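Visit to the student manipulation project at Widstead, 9th November

The group meets in the engineering block at Widstead and enters the Tautahi household handling contest each year. I was there for the afternoon session as an outside assessor. Ursina Riedl, who supervises, had asked for comments on method and record keeping before the entry form is signed off.

The project began in September. Students carry out tabletop tasks with a pair of hand-held grippers, one in each hand, and the recordings are used to train a policy for the team's two-arm machine, Ilau. The target is 1,000 accepted demonstrations. Each student works a turn of 8 minutes, then moves to the logging desk.

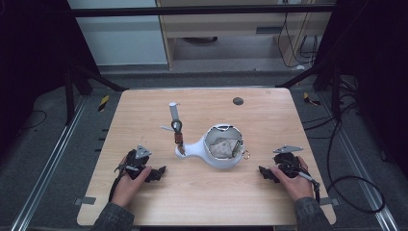 Turns are kept short on purpose. Wrist angle drifts as the operator tires, and the drift shows in the jaw paths well before the operator reports it. The log sheet has a column for operator, task, start position and result. I would add one for gripper pair, as the two sets in use do not close with the same force.

Acceptance is decided by a second student, who replays the recording without knowing who made it. Of the attempts logged before my visit, 63 had been rejected, mostly for a jaw leaving the tracked volume or a hand resting on the table edge. Rejected files are kept in a separate folder with a fault code. The codes are sensible, though code 9 ("other") is used too freely.

Crockery is the difficult part of this year's task list. A gripper has to approach low to take a saucer by its edge, and the fingers must stay level with each other as they close.
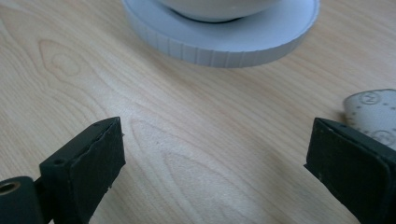 Two students were comparing finger pads from Treltel with a set cast in the school workshop. The cast pads grip glazed surfaces better but mark sooner. No decision had been taken, and I advised against changing pads partway through a task, as the recordings would then have to be split.

Training runs are done overnight on a single desktop machine. The team holds back one start position per task for testing, which I consider too few. Riedl agreed to raise this before the next block of recording.

My written comments go to the school this week. Parking is behind the sports hall and visitors must sign in at the front office.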